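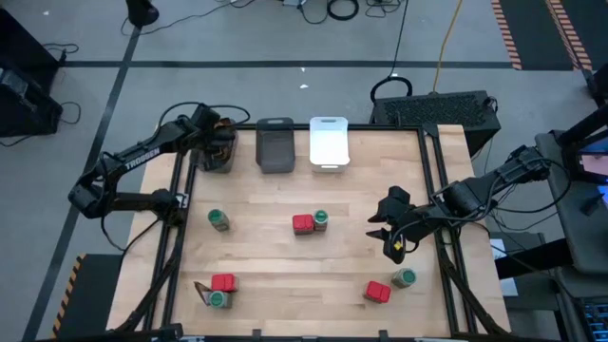 Sorting table, both arms, cans and cubes out between trials.

June, 9:40 p.m.

Second week on the sorting table at Sudholm. Target for the shift was 200 trials. We logged 422 over two shifts, so the rate is fine. The rate was never what worried me.

What has changed is the job. In the packing hall I sorted by hand and didn't think about it. Now I put cubes and cans on the table, start a trial, watch, mark it good or bad, and lay everything out again. My back is better. My eyes are worse. By the last hour I catch myself marking a trial before it has finished, so I have started taking 5 minutes away from the table after each block. Simin Safavi approved this without discussion and wrote it into the shift sheet.

Layouts have to vary. I tend to leave the same gaps between objects, and it shows in the logs. Lis has the same problem with different gaps. We agreed to swap tables at the midpoint of each shift.

Farhad Shokri asked at handover whether the packing line at Jevuvby goes over to arms once we pass 1,000 good trials. Simin said the figure is a review point and no decision is attached to it. Farhad has been on that line longer than any of us and wanted it in writing. I would want the same. He has been offered the setup training and has not answered.

Pay grade for table work is still listed as packing. I raised it again. The answer is expected after the review.

Tomorrow: cans placed closer to the rails, cubes next to cans. Ask about a higher stool.

Comments (3)

dasorlow_nights: We had the same grade problem. Took two reviews to get it changed. Keep copies of the shift sheets.

Lis: My gaps are better than yours.

P. in packing: Does the setup training count as paid hours? Our notice doesn't say.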